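Makstead Schools Foundation Reviews First Year of Dining Card Program

2021-11-09

The Makstead Schools Foundation has completed the first year of its dining card program, under which families purchase a discount card and a share of each sale is returned to the school of their choice. Myfanwy James, who directs the program, met with us to review the results.

The cards sell for $30, of which $16 goes to the school. "We looked at several arrangements before settling on that one," Ms. James said. "Parents wanted to know exactly where the money went, and a fixed amount is easy to explain."

A total of 144 restaurants and shops accept the card, and more than 667 families have bought one. Enrollment of merchants is managed by Buvis, the firm that also prints the cards. Ms. James acknowledged that the early weeks were difficult. "Some cashiers had not been told about the discount -- we now send each merchant a one-page notice to keep at the register."

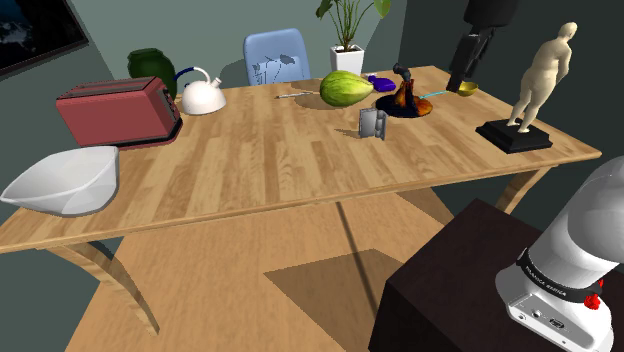 Renewals open in December. Cards bought this year will remain valid until the new ones are issued, and schools will receive their payments by check. Asked whether the foundation would add an online store, Ms. James was cautious. "It has been proposed. We would want to see the processing fees first."

Comments

Idris Gronow: Does the card work for takeout orders? The flyer did not say.

Cinzia Dal Bello: It did for us, but we had to show it at pickup.

Urho Kauppinen: Please post the merchant list as something we can print.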